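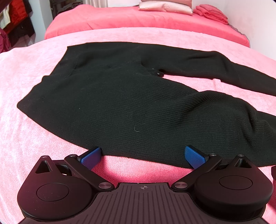 Blog > House and Home > Laundry

Search this blog
Enter keyword Go

Giving up the dryer for the summer

Sun 28 June

We have been without the dryer since the second week of the month. It still works. I unplugged it after the last electric bill and moved the step stool in front of it so I would stop using it out of habit.

The bill was for 573 kilowatt hours. The same stretch last year was lower, and the only thing that had changed was how much laundry I was doing. I had gotten into running small loads every night, half full, and drying each one by itself. The label on the back of the dryer says 2425 watts, so an hour of that every evening adds up even if you aren't good at arithmetic, and I'm not.

The first thing I bought was a folding rack from the hardware store in Drustby. It's a Stirine, the wide one with the wings. It holds one full load if I don't put sheets on it. The feet are plastic caps and one of them came off the first day. I put it back on with glue and it has stayed. I also looked at a Stotano ceiling rack with a pulley, but that means drilling into joists, and our laundry room ceiling has already been patched once.

The line outside came later. I ran it from the back porch post to the maple, with a hook at each end so I can take it down to mow. Cotton rope sagged too much. I replaced it with coated wire and that has been fine. Birds have been less of a problem than pollen. For the first week everything I brought in had a yellow dust on it, and I was sneezing in bed. Now I hang sheets early and have them in before lunch.

Towels are the main complaint in this house. Line dried towels are stiff, and there is no getting around that. Shaking them hard before hanging helps a little. So does using less soap than the cap tells you to. I tried vinegar in the rinse for two loads and could not tell any difference, so I quit. One of us likes the rough towels and one of us does not.

Knits go flat. I learned that from a sweater that came off the line with sleeves down to my knees. I roll them in a towel first, press on the roll, then lay them out somewhere with air moving and turn them over after supper. Jeans go on the line by the waist, inside out so they don't fade. Socks I put on the rack in pairs – it takes longer going up and saves time later.

The other thing I notice is lint. The dryer was catching a lot of it, and now it stays on the clothes. Dark things are the worst. I wash them apart from anything fluffy and go over them with a brush. I should have been doing that anyway.

On rainy days I put the rack in the hall with a fan on low. A load takes until the next morning. After a wet weekend I ended up at the laundromat with the comforter. It's two doors down from Đào, so I had noodle soup while I waited and didn't mind the trip.

I plan to keep this up until the end of September and look at the bills then. The next one comes in two weeks. The step stool is still in front of the dryer, and I have needed it upstairs twice and gone without.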